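Tekbridge Natimard bedroom tidying kit
Reading time: 1 min

Two grippers, one control box, and a frank answer to whether a machine can make your bed yet. It can't. 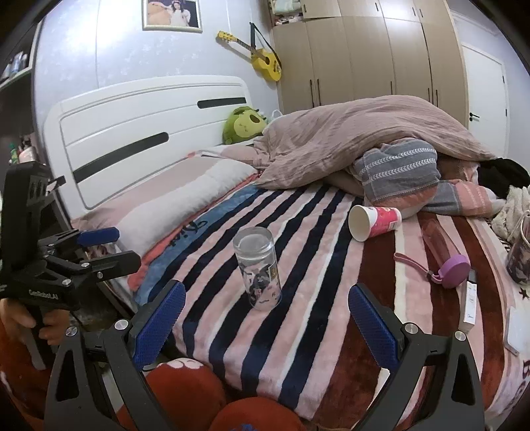
Duvets are the trouble. A tumbler keeps its shape when you take hold of it, while bedding has other plans. The Natimard will lift up to 300 g, clear bottles and cups to a tray, and fold a pillowcase if you aren't in a hurry or fussy about corners. Fitted sheets are not supported. Neither are teenagers.

In the box: two grippers, 3 spare pairs of finger pads, mains lead, tray.
Order code: Zandgate 971
Software: Rampersad, installed before dispatch. The next update is due in March and may include socks.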